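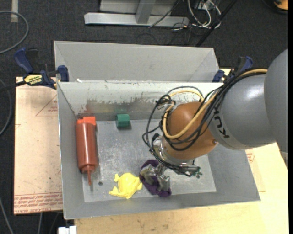 What is the Gratau Shield?
It is a junior athletics team trophy contested each December by clubs from Stukanham and Dumbridge, with age groups from under 9 to under 17.

The shield is often called the oldest junior prize in the district. The claim rests on a club booklet by Ilídio Cordeiro, who named no source for it, and no results survive from the early meets. Later writers have mostly repeated him.

Scoring gives 8 points for a win and 5 for second place, with relays counting double. Critics say this rewards big squads – a club that fills every lane can take the shield with few individual winners. Supporters point to Baptista Harriers, who won with a small team, although two rival clubs had stayed home that year.

The meet record for the boys' under 17 200 meters is also disputed. It was timed by hand, and no wind reading was kept. The record list still carries it without a note.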